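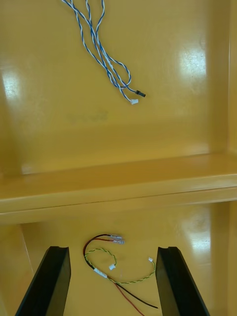 4. Montaje y primera puesta en marcha de la persiana enrollable Belta

Esta sección explica la colocación de la persiana interior Belta con mando Seixas, en una ventana de hasta 143 cm de ancho. Para ventanas más anchas, lea antes el apartado del soporte intermedio en la sección 6. Si usted compró la persiana sin motor, haga solamente los pasos de 4.2 y de 4.3 y después pase a la sección 5.

El texto fue revisado en junio. Los dibujos de despiece que acompañaban a la versión anterior ya no valen para el soporte derecho, que ahora tiene el pestillo por delante.

4.1 Antes de empezar

Necesita un destornillador de estrella, un lápiz, un metro rígido, un nivel y una escalera estable. El taladro hace falta solo si fija los soportes en la pared o en el techo. Para el marco de madera basta con abrir los agujeros con un punzón.

1. Mida el ancho del hueco arriba, en el medio y abajo. Apunte la medida más pequeña.
2. Compare esta medida con la etiqueta que está pegada en el tubo. El tubo con sus dos tapas debe ser un poco más corto que el hueco.
3. Abra la ventana por completo y compruebe que la manilla no va a tocar la tela.
4. Retire la cortina o persiana anterior, con todos sus tornillos.

Nota: si el hueco está torcido y la diferencia entre arriba y abajo se ve a simple vista, recomendamos el montaje por fuera, sobre la pared. La tela cae siempre recta y al lado de un marco torcido el defecto se nota más.

PRECAUCIÓN: no corte el tubo ya montado con la tela. El corte se hace en el taller de Fulberg o por una persona que tenga la sierra adecuada, siempre con la tela desenrollada y separada.

4.2 Colocación de los soportes

El soporte izquierdo lleva un agujero redondo. El derecho lleva una ranura y el pestillo. En el montaje normal el motor queda a la derecha, visto desde dentro de la habitación. Si el enchufe está al otro lado, los soportes se pueden cambiar, pero en ese caso la tela baja por delante del tubo y no por detrás.

1. Ponga el soporte derecho en su sitio y marque los agujeros con el lápiz.
2. Marque los agujeros del soporte izquierdo a la misma altura. Use el nivel y no la línea del techo, que muchas veces no es horizontal.
3. Abra los agujeros.
4. Atornille los dos soportes sin apretar del todo.
5. Compruebe otra vez el nivel y apriete.

En paredes de yeso laminado se deben usar tacos especiales, que no vienen en la caja. Los tacos grises del embalaje son para ladrillo y hormigón. Si la pared es de azulejo, empiece el agujero despacio, sin percusión, hasta pasar el esmalte.

Nota: los soportes para techo son los mismos. Se giran un cuarto de vuelta y la tapa decorativa se pone al final.

4.3 Preparación del tubo y de la tela

Desenrolle la tela sobre una superficie limpia, por ejemplo la cama hecha o una mesa grande. No la deje en el suelo. La tela opaca tiene una capa clara por el lado de la calle y esta capa se marca con cualquier grano de arena.

1. Busque la ranura larga del tubo y compruebe que el perfil de plástico de la tela está metido en toda su longitud.
2. Enrolle la tela con las manos, sin tensión, hasta que el contrapeso quede a un palmo del tubo.
3. Mire los dos bordes. Si uno se adelanta, desenrolle y empiece de nuevo.
4. Coloque la tapa izquierda con el pivote hacia fuera.

Si después de tres o cuatro intentos la tela sigue subiendo torcida, ponga un trozo corto de cinta adhesiva de papel sobre el tubo, en el lado contrario al que se adelanta. La cinta aumenta un poco el diámetro en ese lado y la tela vuelve a su sitio. Es un método antiguo, pero funciona con todas las telas de nuestro catálogo menos con la de doble capa.
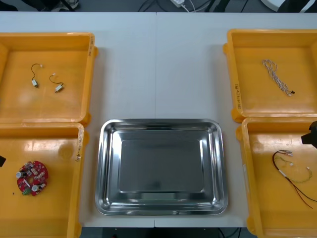 4.4 Colocación del motor

El motor de la persiana Belta trabaja a 9 voltios y se alimenta con el adaptador Cesteck que viene en la caja. No use el adaptador de otro aparato aunque la clavija entre bien.

1. Saque el motor de su bolsa y deje el cable estirado sobre la mesa, sin nudos ni vueltas cerradas.
2. Ponga la corona de plástico en la cabeza del motor. La flecha de la corona mira hacia el cable.
3. Meta el motor en el tubo por el lado derecho. Las dos ranuras de la rueda deben coincidir con los nervios interiores del tubo.
4. Empuje con la palma de la mano hasta que la corona toque el borde. No golpee con martillo.
5. Guíe el cable por la muesca del soporte y sujételo con la brida pequeña.
6. Apoye primero el pivote izquierdo en su agujero. Después suba el lado derecho hasta que el pestillo haga clic.

PRECAUCIÓN: el cable nunca debe quedar entre la tela y el tubo. Antes de conectar la corriente, gire un poco la cabeza y mire desde abajo, con una linterna si es necesario.

Si el conector no entra en el adaptador, no lo fuerce. El conector tiene una pestaña en un solo lado y es posible que usted lo tenga al revés. El conector dañado por fuerza no entra en la garantía.

El cable que sobra se recoge en un lazo ancho y se guarda detrás de la tapa decorativa. Para alargarlo existe una extensión original, que se pide en la misma tienda donde se compró la persiana. Dos extensiones seguidas no están permitidas.

4.5 Emparejar el mando Seixas

1. Quite la lengüeta transparente de la pila.
2. Conecte el adaptador Cesteck a la corriente. El motor hace un movimiento corto hacia arriba y hacia abajo.
3. Con una punta fina, pulse el botón hundido de la cabeza del motor hasta que el motor repita este movimiento.
4. Pulse la flecha de subir en el mando antes de que se apague la luz verde.
5. Pruebe las dos flechas. Si la persiana baja cuando usted pulsa subir, mantenga pulsadas las dos flechas a la vez hasta ver la luz roja y suelte.

El mando puede mover varias persianas. Repita los pasos con cada una y elija antes el canal con la rueda lateral. Cuando empareja una persiana, las otras deben estar sin corriente, de lo contrario todas aprenden el mismo canal.

4.6 Ajustar los finales de carrera

1. Baje la persiana hasta el punto donde quiere que se pare. Deje libre la distancia de un dedo sobre el alféizar.
2. Mantenga pulsada la tecla central hasta que el motor responda con un movimiento corto.
3. Suba la persiana hasta el punto alto. El contrapeso no debe tocar el tubo.
4. Mantenga pulsada otra vez la tecla central.
5. Haga 2 recorridos completos y compruebe que se para en los dos puntos.

Nota: la tela nueva se estira un poco en las primeras semanas. Es normal que haya que ajustar de nuevo el punto bajo. El punto alto no cambia.

Si el motor se para a mitad del recorrido y no responde, probablemente actuó la protección térmica. Espere un cuarto de hora con la corriente conectada y pruebe de nuevo. Esto pasa sobre todo durante el ajuste, cuando se hacen muchas subidas seguidas.

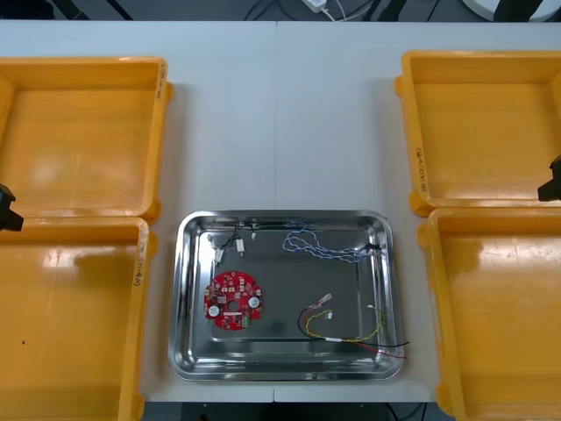
4.7 Desmontaje y guardado de las piezas pequeñas

Una vez al año conviene bajar el tubo para limpiar los pivotes y el pestillo. Corte la corriente, suelte el pestillo con el destornillador plano y baje primero el lado derecho. Las piezas pequeñas se pierden con facilidad, sobre todo las arandelas del pivote, y por eso aconsejamos preparar la mesa antes de subir a la escalera. Una disposición cómoda es la de la fotografía, con dos bandejas de color naranja amarillento a cada lado y una de acero entre ellas. Las de la izquierda sirven para las piezas del soporte izquierdo, las de la derecha para las del soporte derecho, y la de acero para los tornillos. Pase un paño por las bandejas antes de usarlas: en la de abajo a la izquierda se ve una pequeña mota oscura, y una suciedad de ese tamaño dentro del pivote ya produce ruido.

1. Limpie el pivote y el agujero con un paño seco.
2. Quite el polvo del pestillo con un pincel.
3. No ponga aceite. Si hay ruido, use una cantidad muy pequeña de silicona en pasta.
4. Monte el tubo como en el apartado 4.4, pasos 5 y 6.
5. Conecte la corriente. Los finales de carrera quedan guardados en la memoria y no es necesario repetir el ajuste.

La tela se limpia con una esponja apenas húmeda y se deja bajada hasta que esté seca. No se lava en lavadora y no se plancha.

4.8 Garantía del motor y piezas de repuesto

El motor tiene una garantía de 1.095 días desde la fecha de la factura. La tela y los soportes siguen las condiciones generales de la sección 9. Para pedir una pieza, indique el número que está en la etiqueta del tubo y el lado, izquierdo o derecho, siempre visto desde dentro de la habitación. Los pedidos sin el lado indicado se retrasan, porque tenemos que escribirle para preguntar.

Las correcciones a este manual se pueden enviar a Fulberg, a la atención de Irina Olteanu, documentación técnica. Indique por favor el apartado y el número del paso.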